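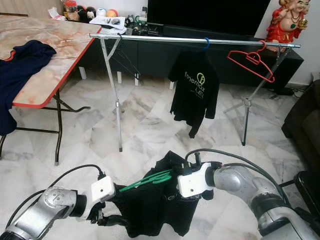

Bidville clothing swap moves to Gaete Street hall

The spring clothing swap in Bidville will be held in the Gaete Street hall this April, after outgrowing the library basement. Doors open at 9 a.m. and close at 3 p.m.

Last year's swap took in 3000 items, and 44 households from Sindamcombe made the trip over. The new hall has room for 55 tables and a separate area for children's sizes.

Clothes should be clean and free of holes. Shirts and coats can be brought on hangers, which will be returned at the door. Shoes are accepted in pairs only. Underwear and swimwear are not accepted.

Each person may take home as many pieces as they bring, plus three extra. Anything left at closing goes to the Jirine thrift store.

Parking is free behind the hall. The Sindamcombe bus stops across the street.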